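Search this site Enter keyword

Brekico supper raises money for Atallah food pantry

2022-02-14

Sold out in two days. The Brekico coffee roasters' winter supper brought in enough to keep the Atallah food pantry stocked into April, organizers said, with a bit left over for a second freezer.

126 tickets went, at $60 a plate. Four courses, live fiddle music, and a raffle that ran long. Top prize was a weekend for two at the Kurkilen guest house, second was a years supply of coffee beans.

Drallisen, the bakery on the corner, sent bread and did the desert table. The almond cake was gone first. Leftover loaves went straight to the pantry the next morning.

14 shares | 3 comments

The pantry hands out boxes twice a week and has seen lines get longer since the fall. It's short on canned fish, rice and diapers right now. Drop-offs are welcome at the side door until 6 p.m.
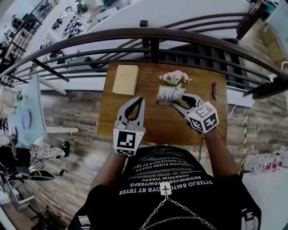
By the Community Desk
Staff writer, food and events

Next up is a spring tasting in April, smaller, roughly 60 seats. Tickets $18 in advance, $15 for anyone who came to the supper, so hang on to your stub. Coffee flights, small plates, another raffle. Brekico is still looking for a second band, and for local shops willing to give a prize. Ask at the counter or leave a note in the box by the register.

Comments (3) Share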